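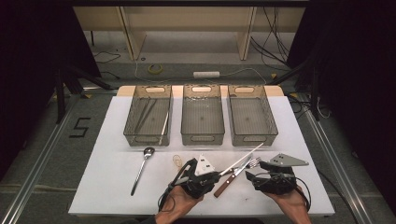 Grip creep (some people write it gripcreep, and the Vandine manual insists on "progressive jaw offset," which I have never heard anyone say out loud) is a fault in hand-held grippers where the width the gripper thinks it has and the width it really has slowly drift apart. The fingers look fine. The numbers look fine too, if you only look at them for a minute or so. Then you try to play the recording back on an arm and it closes on thin air next to a fork.

I've been sorting cutlery with these things for a good while now, so this article leans heavily toward cutlery. Folks who work with boxes or laundry may never run into it, lucky them!

Background

A hand-held gripper is basically the end of a robot arm with no arm. You hold one in each hand, you do the job yourself, and the motion gets saved so that a real arm can learn from it later. The opening between the fingers is measured by a little sensor on the shaft, and that reading gets sent down the cable along with everything else.

The sensor doesn't know where "closed" is. You tell it, by squeezing all the way shut at the start of a session, and it calls that spot zero. Every other width is counted from there. So if anything moves between the shaft and the fingertips after you've set zero, the whole scale slides over and nothing complains about it.

What goes wrong

Inside the Fledine-style handle (most of the ones I've used are that pattern, whatever the sticker says) the shaft is held to the finger linkage by a small clamp screw. Each hard squeeze twists that joint a tiny bit. Soft things don't bother it. Metal does, and long metal is the worst, because a knife or a serving spoon held near one end acts like a lever and tries to turn the fingers for you. Two pieces knocking against each other while you're passing them from one side to the other is a pretty good way to speed things up.

The drift goes one way only on every unit I've opened. The reading says the jaws are wider than they are, so the arm, doing its honest best to copy, squeezes until the number matches and stops too late. Thin stuff gets pinched hard. On a table knife you may not notice anything at all, but a chopstick can roll or shoot right out sideways, and that's where it stops being just a data problem (see Safety below).

I'll admit I got the direction backward for months and told a bunch of people the arm would let go early. Some of them probably still believe me. Sorry!

The Hebden batch

The case people usually bring up is the one at Hebden, where we lost most of a batch in May. We had 400 recordings of the same job, picking silverware up off a white table and sorting it into baskets, and they'd all passed the automatic check. The check looked for missing values and sudden jumps. Creep doesn't jump. It just sort of leans.

When the playback arm got hold of them, the first stretch went beautifully and I remember somebody going off to get lunch. Then it began crushing. A spoon came up with a fresh bright scrape on the handle, the finger pad on that side tore, and the motor hit its current limit and shut off with the spoon still clamped. We ended up throwing out 350 of the recordings. The rest were from early enough in the zeroing that the error was too small to matter, or anyway we decided it was.

The clamp screw on the right-hand unit could be turned with a fingernail.

How to spot it

Close the gripper fully at the end of a session as well as the start, and compare. It's that simple, and it costs you a couple of seconds. If the closed reading has moved by more than 7 counts, something has slipped and you should treat everything between the two squeezes as suspect. Under that it's usually just the pads compressing, which they do more as they get old.

Worn pads give you a look-alike fault, by the way. The difference is that a worn pad reads wrong right from the first squeeze, and re-zeroing fixes it. With creep, you re-zero, it's perfect, and then it walks off again.

There's also cable pull. If the cable is tugging at the handle the reading can wobble, but it wobbles both ways and comes back when you give it some slack. I've seen people take a whole handle apart over this (me, twice).

Fixes

Undeck, the recording software we use, has had an end-of-session squeeze prompt since version 11. It's off by default, so go turn it on. It won't repair anything, but it flags the session and you find out that afternoon and not weeks later.

For the handle itself, thread locker on the clamp screw works, the medium kind. Don't use the permanent kind unless you enjoy drilling. A drop of paint across the screw head and the clamp lets you see at a glance if it has turned.

Can you rescue bad recordings? Sort of. If you have both closed readings you can spread the difference evenly across the session, and for big objects that's good enough. For forks I wouldn't. The slip comes in little steps whenever you squeeze hard, so an even correction is wrong nearly everywhere, just less wrong.

Safety

The handles can't hurt you much. The playback arm can. Run the first pass of any new batch at low speed with the force limit turned down, keep your face back from the table, and wear glasses if there's anything thin and springy in the set. Leave sharp knives out of it completely until the batch has run clean. If the arm stalls while gripping something, cut the motor power before you reach in, since some controllers will retry the squeeze when the limit clears.

See also: backlash, encoder slip, zero offset, finger pad wear

Last edited September 24, 2019

11 comments
7 shares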